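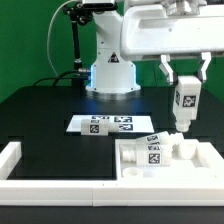 Robot arm learns to pack small bottles by practicing its own mistakes

A research group at Durkiritz has released results for a training method that gets a single robot arm to sort small plastic parts into a tray, using far fewer human demonstrations than the group's earlier work needed.

The method, called Stesero, starts with 67 demonstrations given by a person guiding the arm by remote control. After that the arm works alone. When a grasp fails, the software backs up to the last position it was sure of and tries again from a slightly different angle. Both the failed try and the later one are kept as training data.

The test task is a small assembly job. White bottles with threaded necks have to be picked up, turned and set in a tray that also holds a cap and a cup. The bottles carry square printed markers, which the software reads to work out where each one is and which way it faces. 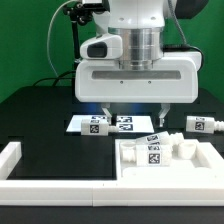
Turning the bottles was the hard part. A bottle lying on its side can be gripped in several ways, but only a few of them leave the neck pointing where the next step needs it. In the group's earlier system, called Handent, the arm picked whichever grip was easiest and often had to put the bottle back down. Stesero scores each grip by what it allows the arm to do next.

The group ran 2,000 trials with the new method. The average time to place one bottle was 27 seconds, slower than a person but faster than Handent, which the group ran again on the same layouts for comparison. Most of the remaining failures came when one bottle was resting against another and hid its marker from the cameras.
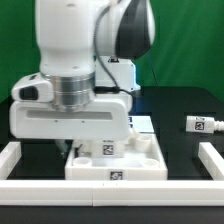 Changes to the layout caused less trouble than expected. Moving the tray to a new position between trials had little effect on the results. Swapping in a part the system had not seen before did, and the arm needed up to 4 hours of extra practice before its results recovered.

The work was paid for in part by Benedetti, a packaging company that wants to use the method for short production runs where the parts change often. The group plans to release its code and trial recordings in December. A version that works without printed markers is being tested now, and no results from it have been published.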